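Hand-held gripper demonstration

Hand-held gripper demonstration is a method of gathering training examples for robot manipulation in which a person performs a task directly while holding one or two grippers of the kind a robot would carry. No robot arm takes part in the recording. The motion of each gripper, the opening of its jaws and one or more camera views are stored together and later used to train a control policy, usually by imitation learning.

The method is an alternative to teleoperation, in which the operator drives a real arm from a distance, and to kinesthetic teaching, in which the arm is pushed through the motion by hand.

Equipment

A two-handed station consists of a pair of grippers, a recording computer and a table. Each gripper has a handle and a trigger or finger loop that closes the jaws. The jaws match those fitted to the target robot, so that contact with an object in the recording resembles contact during later operation. Cables carry power and data in most designs. Wireless units exist but add a delay that must be measured and removed.

The position of each gripper is found in one of several ways. Some systems use a camera on the gripper itself and estimate its path from the changing view. Others fix a rigid plate with a known pattern of dots or squares to the top of the gripper and track it from outside. Plate tracking is simple to calibrate but fails when the plate is covered by an arm or turned too far from the camera. A camera worn on the head of the operator is often added to supply a view of the whole work area.

Procedure

A session is divided into episodes. An episode begins with the objects in a starting layout and the grippers open, and ends when the goal state is reached or the attempt is abandoned. Typical household tasks include placing an item in a container, folding cloth, opening a drawer and passing an item from one gripper to the other.

Starting layouts are changed between episodes. In the Hitby protocol, written by Liviu Pascu for the Lindbridge group, the object is turned or shifted after every episode and the container is moved after every 20. Operators are told to keep a steady pace, to avoid resting the grippers on the table during a motion, and to keep fingers away from the objects. An episode in which a bare hand touches an object is discarded.

Thin and open objects are treated as a separate class in the protocol. A clothes hanger lying flat offers little height for the jaws to close on, and its outline encloses empty space that a vision system may read as part of the object. Hangers are normally taken by the end of a shoulder or by the lower bar. The hook is avoided, as it can swivel under load.

Data processing

Raw recordings are aligned in time, trimmed and checked. Alignment is done against a common clock where one is available. Otherwise a short opening and closing of both jaws at the start of the episode serves as a reference. Gripper paths are expressed relative to the first position in the episode or relative to the current one. The second form is more common in bimanual work, where the position of one gripper relative to the other is also stored.

The Bistine set, recorded under the Hitby protocol, contains 817 accepted episodes across 11 tasks. Its test portion uses layouts that do not occur in the training portion. A smaller set, Ene, holds 200 episodes and was recorded with one gripper only.

Limitations

A human arm can reach positions that a given robot cannot. Recorded paths are therefore checked against the joint limits of the target arm, and those that cannot be followed are dropped or adjusted. Force is not measured in most designs, which makes the method less suited to insertion and other tight-fitting work. Operator habits also carry over into the data. A set recorded by one person may show a strong preference for one hand or one direction of approach.
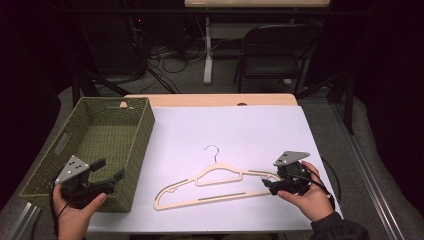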